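2021年4月20日 火 くもり

朝から教示。ハンドグリッパ持って、つかんで、持ち上げて、置く。それだけで一日おわった。右の手首がもうだめ。湿布どこだっけ。

今日は棚まわりの瓶とボトル。PlaldenのタスクリストでいうとNo.14。

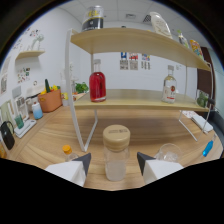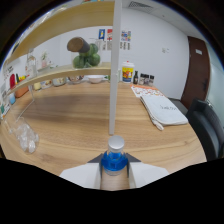
どちらも手首側カメラから。上は木ぶたのガラス瓶、下は青いボトル。

昼までの分、半分くらい捨てたい気分。理由はわかってる、速すぎ。自分では普通に動かしてるつもりなのに、再生すると近づくところがびゅんと飛んでる。2月にMaihiの手順書で「人間の普段の速さの半分」て読んだはずなのに、急いでると忘れる。午後は頭の中でゆっくり数えながらやった。ましになったと思う。たぶん。

瓶のほうは指の入れかたに迷う。まっすぐ下りて両側からはさむか、手前からすべらせるか。最初の7本はばらばら。その後は手前からに統一した。でも統一しすぎるとそれはそれで学習によくない、とSirnanbyのメモにあって、どっちなんだよ。明日は角度だけ少しずつ変える。進入の向きは変えない。そう決めた。決めたので明日の自分は守ること。

ボトルは細いから楽かとおもったら逆で、はさむ前に指先が肩に触ると倒れる。倒れたのも消さずに残しておく。失敗の札つけて別フォルダへ。フォルダ名また打ち間違えた、あとで直す。

遠隔操作のほうは今日さわれず。Dullbyの接続が昼すぎからずっと不安定で、つないでは切れ、つないでは切れ。手で教えるほうが早いからいいやと思ってそのまま続行。ただ、手だと腕の届かない姿勢でも平気でやってしまうのがこわい。肩ごとひねって棚の奥に入れたとき、これロボットの腕でできるのか?と途中で止まった。その分はボツ。遠隔だったら最初からできない動きはできないので、そこは遠隔がえらい。

夕方、数を確認。今日106本、通しで607本。思ったより進んでた。うれしい。でも使えるのがそのうち何本かは見てない、見たくない。

気づいたこと、忘れないうちに。
・離すとき、指を開いてから一拍まつ。すぐ引くと瓶がつられて動く
・始める位置を毎回ちょっとずらす。気を抜くと同じ場所に戻してしまう
・終わりの姿勢でカメラが天井向いてる回がある。手首を寝かせないこと
・電池は昼に替える。夕方まで持つと思うな

腹へった。昼はおにぎり一個で、それも立ったまま食べた。帰りにスーパー寄ったけど惣菜ほぼなし。納豆と豆腐だけ買う。レジで財布出すときも無意識にゆっくりつかんでて、後ろの人に悪かった。

あしたはNo.14の残り、午後からDullbyがつながれば遠隔で同じのをやって比べる。つながらなかったら再生確認とラベルつけ。手首しだい。湿布あった、洗面所の引き出し。もう寝る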